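Unit 4 handout: Where people sit when they eat

Okay, so last time we left off with the Jullville survey and I promised I'd get to the kitchen material, and then I talked about porches for the whole hour. Sorry to anyone who did the reading! We're picking it up now, so bring your copy of the Abbasi chapter again.

Quick recap. Setareh Abbasi went through 341 household interviews from Jullville and Dukotthorpe and asked one pretty plain question: where did you eat last night? She didn't ask where the table was. People will tell you about the table all day long (who built it, what it cost, which aunt wants it back), and then you ask about last night and they say, oh, standing up, by the sink.

I love this chapter. I also think she leans too hard on the word "decline" when she talks about the dining room, and we'll argue about that in section.
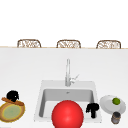

The next thing to get straight is the difference between facing seating and side-by-side seating. At a table you mostly look at each other. At a bar or a counter you mostly look at whatever is in front of you, and whoever's cooking may be on the other side of it. Omid Jalali calls this "talking past the pan," and his point is that teenagers in his interviews said more when they didn't have to make eye contact. I'm not totally sold – his sample is 13 families, all in Plonidbridge – but my own kid is evidence for his side.

Chaminda Uddin's article is the one to read if you only have time for one. It's short and kind of grumpy. He goes back through builders' floor plans and looks at when the wall between kitchen and dining room starts to go missing, and he finds it goes in the smaller houses first. A 900 square foot house can't spare a room that gets used on holidays. The 3,000 square foot house keeps its dining room and fills it with mail.

Terms you should know for the quiz: pass-through, breakfast nook, open plan, eat-in kitchen. Please don't mix up the nook and the eat-in kitchen, half of you did that in February.

For next class, keep a log of every meal you eat at home for four days. Write down the spot, the time, who was there and which way you were facing. Dorm people, your bed counts. Then read Khosravi, pages 20 to 38, and skip the appendix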